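Moving to Okus without a car

We moved to Okus in July, into a flat on the top floor, and I have been learning the bus timetable the way other people learn Italian. Slowly, then, and mostly by mispronouncing things. The 272 goes into town. It also goes to Jadamcombe, which I discovered by falling asleep on it.

My neighbour Senga Moncrieff gave up her car in 2000 and regards this as the last sensible thing anyone in the street has done. She lent me a shopping trolley in brown tartan. I resisted for two weeks, then carried a sack of potatoes home from Geddes, the greengrocer, and gave in.

Evenings are the weak spot. The last bus back leaves at 10.25, so I have now seen the first two thirds of several good films.

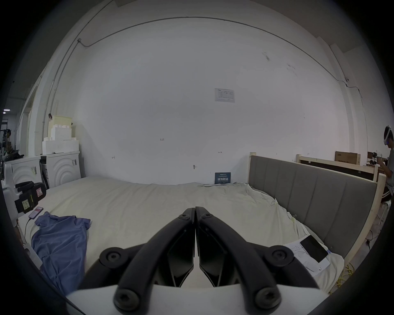 Do I miss the car? Mostly when it rains sideways, and on the morning the bill for its final repair arrived, £225, a fortnight after I'd sold it.

Senga says the winter timetable is worse. She seemed to be looking forward to telling me.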